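**Raltstead Shared Workshop — bin-picking build, progress report**
July 7, 2018
To: Yolanda Brannigan
From: Wajid Rana

Yolanda, you asked for something shorter than the February report, which Anum tells me you read on a train and finished on a different train. I've tried.

## Where we are

The arm is running from Kuldeep's controller and has stopped arguing with its own emergency stop. We moved to the metal bin after the plastic one from Foleo flexed whenever the gripper leaned on a wall. The metal one doesn't flex. It slid, though, quite gracefully, until we bought a clamp.

Our test session was 118 picks, one block at a time, bin refilled by hand whenever it ran out. The arm got 31 of them wrong. Sixteen of those were the same mistake: two blocks lying flush against each other, treated by the software as one wide block that it then declined to pick up. I have some sympathy. Tarmo has less, and is rewriting the edge detection.

Blocks near the middle of the floor are mostly fine. Blocks against a wall are slow, as the wrist has to tilt and we've told it to be timid about tilting. 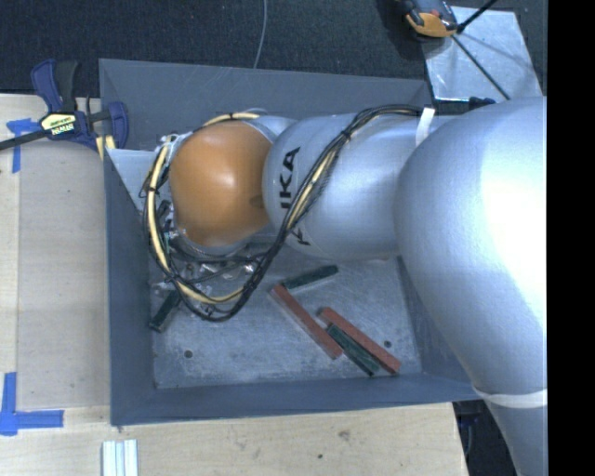

## Cables

Still on the outside of the arm, still looped around the wrist, still held with cable ties and a bit of white tape. The loop has to be generous or the wrist can't turn through its full range, and a generous loop hangs down into the bin and gets in among the blocks. We have tried it shorter. We then bought a new connector.

Anum has drawn a bracket that would carry the bundle higher up the arm. She wants to print it at home, where the printer works.

## Bench

Blue tape on the tabletop marks positions, so please ask visitors not to tidy it. One did. Re-measuring cost us an evening.

## Money

The second payment went on the clamp, the connector and a replacement power supply from Fimura. The line marked "sundries" is cable ties. It's all cable ties.

We'd like to move what's left of the travel budget into parts. Tarmo was the only one planning to travel and he has gone off the idea.

## Next

- Finish the edge detection and repeat the same session with the same blocks
- Fit Anum's bracket and see if the wrist still turns
- Get 2 spare fingers made for the gripper
- Reply to Hayat about the loan of the bin, which they may want back without the scratches

Kuldeep is away for part of the month, so the repeat session will wait for him. I'll send the numbers when we have them, whichever way they go.

Wajid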